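Fletelow Tabletop Sorting Set: read me first

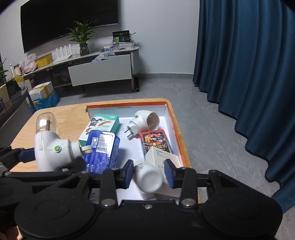 Issue 3, page 1

Hi, and thanks for downloading this. Fletelow is my collection of pictures and notes on sorting small household stuff into boxes, the kind of stuff that lives on the coffee table because it doesn't live anywhere else. I started it in February as a way to get my own front room under control and it grew from there (as did the pile, if I'm being fair to the pile).

What you get

The full set is 818 pictures in folders by session, plus one plain text file per session with my notes. There are 211 different items in the item list. The small sample download has 100 pictures and is plenty if you only want to see whether the set suits you. Start with that one! The full download is a slog on a slow connection.

The folders are named after the box being packed, because that's how I remember them:

gundeck – the deep boxes, mostly kitchen drawer leftovers
duvo – the open white box with the orange edges, small living room things
turcotte – shoe boxes and other cardboard, very mixed

The names don't mean anything. I needed short words and those were on my mind that week.

About the duvo folder

This is my favorite. The job is simple: clear the little stuff off the light wooden table and get it into the white box. Playing cards, a blue tin, small product boxes, a white bottle, the plug-in mosquito repellents. You'd think small things would be easy to pack. They are not! A card box wants to lie flat, a tin wants to stand up, and bottles roll into whatever gap you were saving.

The repellents are the worst of the bunch. With the refill on top they lean on everything, and the prongs catch on box corners. I've tried them prongs down, prongs sideways, and tucked in along the edge, and I still go back and forth. In the item list they're under "plug-ins, mosquito" and the refill bottle does not get its own line unless it's been taken off. If you disagree with that, fine, the list is a plain text file and you can split it up however you like.

How I label things

Each item gets a plain name, a color, and a home. "Home" is where it should end up, so a card box is "card box, red, games" and the tin is "tin, blue, misc". Misc is a big category. I know. I tried breaking it up once and ended up with a dozen categories holding one thing each, so misc came back.

An item counts as "in" if it's resting inside the walls of the box, even if it sticks up over the top. Leaning on the outside doesn't count. Things sitting on top of other things count as in, and I add the word "stacked" to the note. I don't label anything that isn't part of the sorting. So the plant in the glass vase, the router, the bags and the clear tray on top of the TV cabinet aren't in the list, even though they show up behind the table. The cabinet top is its own project and I'm not ready to talk about it.

Stuff I'd like to fix

Names drift a bit between folders. Early on in turcotte I wrote "carton" for anything made of card, and later I switched to "small box". Search for both.

Colors are whatever I called them on the day. There's a green in gundeck that's probably teal.

A few session notes are just one line, usually the ones from late in the evening.

White things in a white box are hard to tell apart at a glance, so the duvo notes are wordier than the others. If a note and a picture don't match, trust the picture and send me a message so I can correct the note.

Using it

Do what you want with it: teaching, practice labeling, planning your own drawers, anything. A mention of Fletelow would be nice. Please don't repost the whole set under another name, because then people write to me about copies I can't update.

Changes in this issue

Added the last duvo sessions and their notes
Merged "plug-in" and "plugin" in the item list
Took out duplicate pictures from gundeck
Fixed the turcotte folder so it unzips without the extra folder inside the folder

Next up is the bathroom shelf, if I can find enough boxes. Questions go to the contact form on the download page, and I usually get to them after dinner.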